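Stullum Tea Cup and Leaf Dish

Sold by Daltia Tableware
Item: cup and dish pair
Price: $30 the pair
Availability: in stock, ships in 2 working days
Last updated January 25, 2019

Overview

We sell a lot of tea things at Daltia and we are suspicious of most of them. Tea has a way of attracting gear. Somebody will happily sell you a tray for the tray, a brush for the pot, a little clay frog to pour water on, and a stand for the frog. Most of it ends up in the drawer with the fondue forks.

So when Stullum sent us a cup and a separate dish whose only job is to hold dry leaves for a few minutes before they go in the water, our first answer was no. You can weigh out tea in a saucer, or in your hand. Adwoa Laryea, who buys our ceramics, kept the samples on her desk anyway and went on using them through the spring, and in May she asked for the pair to go on the order sheet. This page is our attempt to tell you what you get for your money and what you don't.

The cup

It's a plain round cup with a thick rim, glazed in a warm cream. Stullum's own leaflet calls the shape "meditative." We'd call it a cup. The glaze sits somewhere between matte and semi-gloss depending on the light, so don't expect the wet shine of hotel china.

The thick rim divides people. If you grew up on thin porcelain you'll find it heavy on the lip for the first few days, and you may never come around. Aled James in our warehouse tried one for a week and went back to his own mug. Others like having something solid to drink from. If you already know you prefer a thin edge, save your money, because this cup won't change your mind.

The pale inside is the part we'd defend. You can judge the color of the tea properly against it, which is hard to do in the dark glazed cups that are everywhere at the moment. It also means stains show. If you drink strong black tea and leave the last inch sitting there all afternoon, you'll be scrubbing.

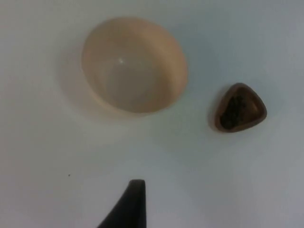 The dish

The dish is brown with a slightly reddish tone, in a rounded triangle shape with a thin raised rim. You tip the leaves into it, look at them, smell them if you like, and then slide them into the pot. The leaflet says the shape "guides the leaf." What we found is that one of the corners makes a fair pouring point as long as you go slowly, and a poor one if you're in a hurry. Big twisted oolongs behave well. Fine broken leaf and anything dusty will cling in the angle of the rim, and you'll be tapping it out with a finger.

It's small. One pot's worth of leaf is comfortable and anything beyond that starts to climb over the edge. Please don't buy it as a serving dish. We've had a customer return one because it wouldn't hold enough olives.

Is it useful? A bit. Seeing the dry leaf against a dark surface does help you notice stems and broken pieces, and it keeps you from dumping tea straight out of the bag by guesswork. A kitchen scale does the measuring part better. If you own a scale and no dish, you are not missing much. If you like the slow part of making tea and have nothing nice to put the leaves in, it earns its small space on the table.

The color question

The two pieces don't match, and they aren't supposed to. We get asked this more than anything else. Stullum does not make the dish in cream or the cup in brown, and we've stopped asking them. On a pale table the cup looks quiet and the dish does most of the talking. On dark wood it goes the other way around. Screens vary, too, so if you need an exact shade to go with something you own, come by the shop or order the pair and send it back if it's wrong.

Care

Wash both pieces by hand in warm water. Stullum says the cup can go in the dishwasher. We put ours through 29 cycles and the glaze came out fine, but another plate knocked a chip out of the foot on the way, so our advice is the sink.

Keep the dish for dry leaf only. Wipe it with a dry cloth after use. Don't soak it, and go easy on soap, which can leave a smell that gets into the next tea. If that does happen, rinse it in plain water and leave it on a rack overnight.

Neither piece should go in the microwave, on a burner or under a broiler.

How it compares

The Ofori tasting set costs $88 and comes with a lidded pot and a linen wrap. The pot is good. The cups are thinner than Stullum's and the wrap is a wrap. If you need a pot as well, the Ofori is the more sensible purchase even at that price. If you have a pot already, you'd be paying for one twice.

Flemico makes a cheaper leaf scoop in bamboo. It does the same job as the dish, it doesn't break when you drop it, and it looks like something out of a starter kit. We stock it and we sell plenty.

What customers have told us

"The cup is lovely and I use it every day. The dish lives on the windowsill with my rings in it. I don't regret it but I wouldn't say I bought tea equipment." Beatriz Veloso

"I was expecting a gimmick. It is a gimmick, but I do now look at my tea before I drink it, and I found out that the expensive one I'd been buying is mostly stems." Remigiusz Jabłońska

"Too heavy in the rim for me. Refund was quick." Akua Asamoah

What's in the box

One cup, one dish, one folded leaflet. There is no tea in the box and no saucer for the cup. The packing is paper and card, and it has held up well in the mail so far. If a piece arrives broken, send us a photo of it with the box and we'll replace that piece. You don't need to return the other half.

Returns

You have 30 days to change your mind. We take back used cups as long as they're clean and unchipped. Used dishes are harder for us to resell, so please look yours over and decide before you put anything strongly scented in it. Smoked tea is the usual culprit, and we can't accept a dish that smells like a campfire.

Replacement cups and dishes are not sold singly through the website at present. Call the shop and ask for Adwoa, who keeps a few odd ones in the back.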